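로봇 작업장의 규칙은 누가 읽는가

저는 한국어로 글을 쓴 지 9년이 되었지만 아직도 긴 글은 조심스럽습니다. 표현이 어색한 곳이 있으면 양해해 주십시오. 그래도 이 주제는 한국어로 쓰고 싶었습니다. 제가 매일 읽는 작업 규정이 한국어로 되어 있고, 제 불만도 그 규정에 대한 것이기 때문입니다.

저는 Ridia에서 로봇이 물건을 집어 옮기는 작업의 절차 문서를 관리합니다. 우리가 쓰는 문서는 원래 Kastalard라는 이름의 내부 규정에서 나왔습니다. 처음에는 2쪽이었습니다. 비상 정지 단추의 위치, 팔이 움직일 때 사람이 설 수 있는 자리, 작업을 시작하기 전에 확인할 것. 그 정도였습니다. 지금은 조항이 200개입니다. 사고가 날 뻔할 때마다 조항이 하나씩 늘었고, 줄어든 적은 한 번도 없습니다.

저는 규칙을 싫어하는 사람이 아닙니다. 오히려 규칙이 없는 작업장에서 일해 본 경험이 있어서 규칙의 고마움을 압니다. Plinow에 있을 때는 작업대 위의 물건을 어떻게 놓는지 사람마다 달랐습니다. 어떤 사람은 통을 그냥 올려놓았고, 어떤 사람은 테이프로 자리를 표시했습니다. 2월에 한 번은 팔이 통의 벽을 밀어서 통이 움직였고, 그날 오후의 기록을 모두 버렸습니다. 다친 사람은 없었습니다. 하지만 통이 언제부터 움직여 있었는지 확인할 방법이 없었고, 저는 그 점이 더 무서웠습니다.

그래서 고정에 관한 규칙은 꼭 필요하다고 생각합니다. 로봇이 닿을 수 있는 것은 고정되어 있거나, 아니면 로봇이 집어야 하는 물건이어야 합니다. 그 중간은 없어야 합니다. 이 한 문장이면 새로 온 사람도 작업대를 보고 스스로 판단할 수 있습니다. 그런데 우리 규정에서는 같은 내용이 네 개의 장에 나뉘어 있습니다. 클램프는 공구 장에, 테이프는 소모품 장에, 통은 용기 장에, 전선은 전기 장에 있습니다. 작업대는 하나인데 그 작업대를 이해하려면 문서를 네 번 열어야 합니다.

또 하나의 문제는 물건에 관한 규칙입니다. 규정에는 시험용 물건의 무게와 크기에 대한 표가 있습니다. 표는 훌륭합니다. 그러나 실제 작업에서는 솔, 빗, 병처럼 집에 있는 물건을 다룹니다. 무게가 같아도 손잡이가 긴 물건과 둥근 물건은 전혀 다르게 움직입니다. 투명한 것도 있고, 벽에 기대어 서 있는 것도 있습니다. 표를 만든 사람은 숫자로 쓸 수 있는 것만 썼습니다. 저는 그 마음을 이해합니다. 숫자는 검사하기 쉽습니다. 하지만 검사하기 쉬운 규칙과 도움이 되는 규칙이 항상 같지는 않습니다.

제가 제안하는 것은 간단합니다. 첫 장에 작업대의 사진 한 장을 넣고, 그 사진에서 확인할 것을 짧게 씁니다. 통은 클램프로 물려 있는가. 팔의 전선은 통 안의 물건에 걸리지 않는가. 통 안에는 오늘의 목록에 있는 물건만 있는가. 나머지 조항은 버리지 않아도 됩니다. 뒤로 보내고, 필요한 사람이 찾아보면 됩니다. Lacerda 쪽에서는 이미 비슷한 방식으로 교육을 한다고 들었습니다.

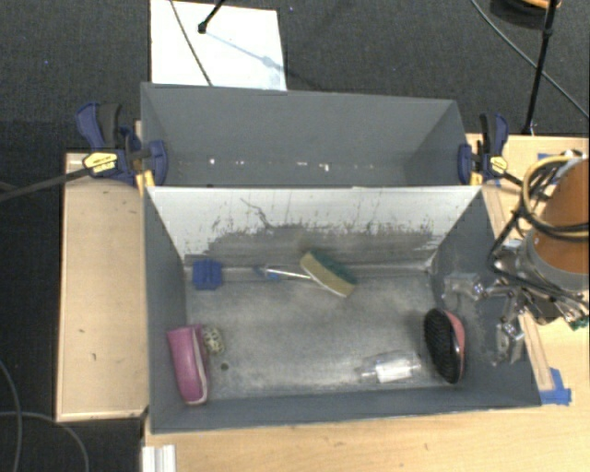 Silvana Mendonça는 제 초안을 읽고 찬성하지 않았습니다. 짧은 규칙은 경험이 많은 사람에게만 짧다고, 처음 온 사람은 "물려 있는가"라는 말을 읽어도 얼마나 세게 물려야 하는지 모른다고 했습니다. 긴 조항은 그 사람을 위해 쓰인 것이고, 지루해도 누군가는 대신 생각해 둔 것이라고도 했습니다.

맞는 말이라서 며칠 동안 답을 못 했습니다. 클램프의 조임에 대해서는 제가 졌습니다. 그 조항은 첫 장에 그대로 옮기려고 합니다. 그래도 전체에 대해서는 생각이 바뀌지 않았습니다. 처음 온 사람이 200개의 조항을 읽고 나서 작업대 앞에 섰을 때 무엇을 기억하는지, 저는 여러 번 물어보았습니다. 대부분 비상 정지 단추를 말했습니다. 고정에 대해 말한 사람은 드물었습니다.

다음 개정 회의에 이 글을 줄여서 낼 생각입니다. 반대 의견도 같이 붙이겠습니다. 다른 작업장에서는 첫 장에 무엇을 쓰는지 알려 주시면 고맙겠습니다.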